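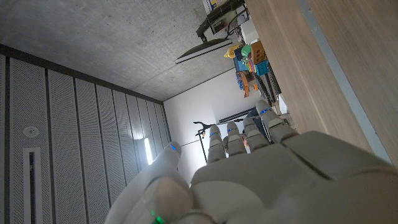
Print this page | E-mail this page
Last updated: Tuesday, February 6, 2018

4. What people wrote after the show

4.1 The cards

We now come to the part of the study we enjoyed most, which was reading the cards. As set out in Section 3, we gave out 600 blank cards over the spring run at the Platia, and 578 came back with writing on them. That is a wonderful return for a theatre of this kind, and far better than we had planned for. (The coding sheet had to be redone in the first week to make room!) Each card carried one printed line at the top, "Something I noticed", and was otherwise empty. There were no boxes to tick and no stars to colour in.

The play was the same at every performance: a two-act family drama set in the back kitchen of a bakery, with four actors and one interval. School groups came to the weekday matinees and the general public to the evenings, with some mixing on Saturdays. Students had been told they would be seeing a play but had not been given a study guide, and their teachers kindly agreed not to hold a lesson on it until the cards were in. We wanted first thoughts, spelling mistakes and all.

Earlier work on young audiences has leaned on the question "Did you like it?" We understand why. It is quick to ask and quick to add up. But liking turned out to be a small part of what our writers wanted to talk about. Many cards never say whether the writer liked the play, and yet are full of close, lively attention to it. One student filled both sides with an account of how the mother folds a tea towel in the first act and then again in the second. Another wrote only, "She didn't sit in his chair." Both were coded as strong examples of noticing, and we would be hard pressed to say which is the better piece of criticism.

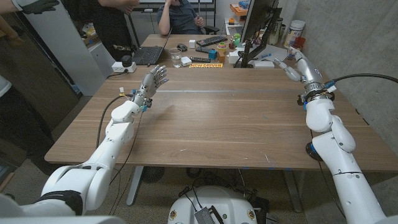
Figure 1. Two robot arms at a long table in a small office room.

4.2 Sorting the cards

Cards were typed up in Stastex and read twice by two readers working apart. The first reading sorted each card by what it was about: a person in the story, an actor, an object, a sound, a moment of quiet, the building, or other members of the audience. A card could go in more than one group. The second reading looked at how the writer got from the thing noticed to a thought about it, if they did.

We had expected most cards to deal with the story, and a good number did. What delighted us was the group for quiet moments. It had been put on the sheet almost as an afterthought, at the urging of Kanini Nyaga, who had watched a full week of matinees from the back row before we began and was sure that the pauses were doing something. She was right. The long silence near the end of Act One, when the brother comes home and the kettle is the only thing to be heard, drew more writing than any speech in the play. "I could hear my friend breathing," one student wrote. "I thought somebody forgot a line and then I knew they didn't," wrote another. We love that second card. In a single sentence it moves from worry about the actor to trust in the play, and the writer has caught the exact point of change.

Evening cards treated the same silence differently. Adult writers often praised it in general terms ("beautifully paced", "brave") and moved on. Students were more likely to say what happened to them while it lasted. They held still, or they wanted to laugh, or they looked at the person beside them to check. It would be unfair to call the adult cards weaker, as many were warm and well observed, but they tended to borrow the language of printed reviews. The student cards had fewer ready-made phrases to lean on and so had to build their own.

4.3 Where the writer was sitting

The Platia has two spaces, and midway through the run the play was moved from the main house to the Nasrallah Room, a studio with 100 seats on three sides of the stage. The move was made for reasons of scheduling and had nothing to do with our study, but it gave us a lovely chance to compare. The actors, the text and the furniture stayed the same. The distance between the stage and the front row did not.

Cards from the Nasrallah Room mention hands, faces, flour and breath. Cards from the main house mention light, entrances and the shape of the kitchen. This is perhaps what anyone would guess. Less easy to guess was how often studio writers described other people watching. With seating on three sides, an audience member looks past the actors into a bank of neighbours, and the cards are full of them: a man with his scarf over his mouth, a row of students all leaning forward, a grandmother who shook her head at the brother every time he spoke. Several writers used the faces opposite to test their own response. "I wasn't sure if it was sad but the lady across from me was crying so I let it be sad" is one of the finest things in the whole collection, and it raises a question we take up again in Section 5, about how far a response to a play belongs to one person at all.
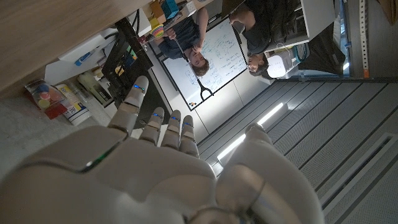

Figure 2. Robotic hand seen from the back, with a whiteboard beyond.

We should be careful here. The two spaces did not hold the same mix of schools, and the company had grown into the play by the time it reached the studio. Some of what we put down to closeness may be due to a better performance. The cast certainly thought so, and told us so with great good humour. We have kept the comparison because the pattern holds for the one school that came twice, but a study designed around the question could do much more with it.

4.4 Length and its limits

The longest card ran to about 700 words, continued in tiny writing around all four margins, and argued that the play should have been told from the sister's side. The shortest was the word "flour", underlined. We did not treat length as a sign of quality, and we would urge others not to either. Teachers at the Steseck reading day, where we shared a small set of cards with the names taken off, were drawn at first to the long ones. After an hour of reading aloud, several had changed their minds and were making a case for the short ones with real passion. One teacher said she would be dropping the minimum word count from her own response task that same term.

Reading aloud was a happy accident. We had meant to pass the cards around in silence, but there was only one copy of each, so people began to read to one another across the tables. Heard in that way, the cards took on the rhythm of talk in a foyer after a show, with one voice picking up where another stopped. We have since made reading aloud part of our own coding meetings, and it has helped us settle a fair number of cards on which the two readers had disagreed. Tone is hard to judge on paper. "Well, that was a lot of bread" looked like a complaint until it was spoken, when everybody in the room heard the affection in it. 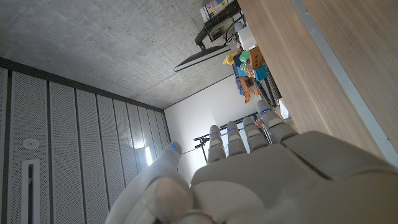
Figure 3. White-and-gray robotic hand with small blue lights near the tips of its digits.

4.5 Cards that did not fit

A small number of cards could not be sorted under any of our headings. Some were drawings, mostly of the oven. Two were letters to the actor who played the brother, asking him to be kinder. One was a recipe for rye bread, complete and with no comment, and we can report that it makes a very good loaf. We first set these aside as off topic, but on a second look this seemed too strict. Somebody who leaves a play and writes out a recipe has plainly been moved to do something by what they saw, and the printed line at the top of the card never asked for an opinion.

We have therefore kept a separate group for these cards under the plain heading "made something". It is too small to support any claim, but we describe each card in full in the appendix and would be very glad to hear from other theatres who have had the same kind of thing handed back to them. The company asked to keep the two letters, and with the permission of the school they are now pinned up in the green room at the Platia, beside the call sheet.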